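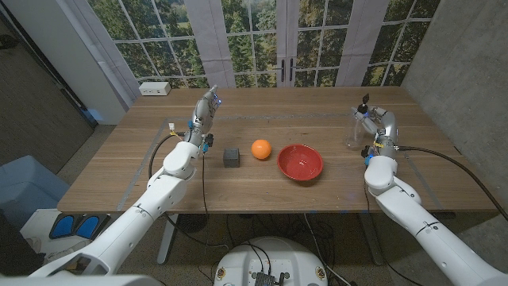

Karodeck Surface Cleaner, ready to use, 945 ml

Product group: Cleaning and care
Supplied by: Bulterham Household Supplies
Order code: KD-133

Karodeck Surface Cleaner is a water-based cleaner for sealed and lacquered wood, laminate and painted furniture. It is intended for daily use in offices, reading rooms, canteens and similar shared areas, and is supplied ready to use. It should not be diluted.

The cleaner removes finger marks, drink rings, light grease and the grey film that builds up on tables in regular use. It contains no wax or silicone and does not leave a coating, so surfaces may be polished or re-oiled afterwards in the normal way. The scent is mild and fades within a few minutes.

Directions for use

Remove crumbs and dust with a dry cloth. Spray lightly from a distance of about a hand's length on to a folded cloth, or directly on to the surface where there are no open joints. Wipe along the grain and finish with a second, dry cloth. Dried spills may be left under the damp cloth for up to 5 minutes before wiping.

Do not use on waxed, oiled or unfinished timber, on marble or other natural stone, or on screens. Older furniture should be tested first on the underside or the back of a leg - some shellac finishes will turn cloudy.
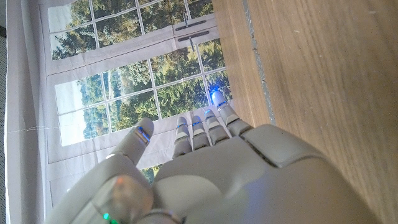
Glass and glazed doors may be cleaned with the same product, although customers with large areas of glazing are advised to order Rikano Glass Cleaner, which dries faster. Both products are available in the same bottle size and may be combined in one case.

Ordering and delivery

Single bottles are sold from the Bulterham trade counter only. Delivered orders are supplied in cases of 9 bottles. One trigger head is included with each bottle and is packed separately; spare heads are listed under Accessories. Orders received before noon leave the warehouse on the same working day.

Empty bottles may be refilled from the Hayat bulk container, provided the original label is kept on the bottle and remains readable. Refilling from other products is not permitted and ends the supplier's responsibility for the contents.

Storage

Keep upright, closed and away from frost. Keep out of the reach of children. In case of contact with the eyes, rinse well with clean water and seek medical advice if soreness continues.

Safety data sheets are sent on request. Enquiries about trade accounts should be addressed to Shufen Lei, and questions about suitable surfaces to Mitsuko Katayama, Product Advice. The current price list is valid until the end of June.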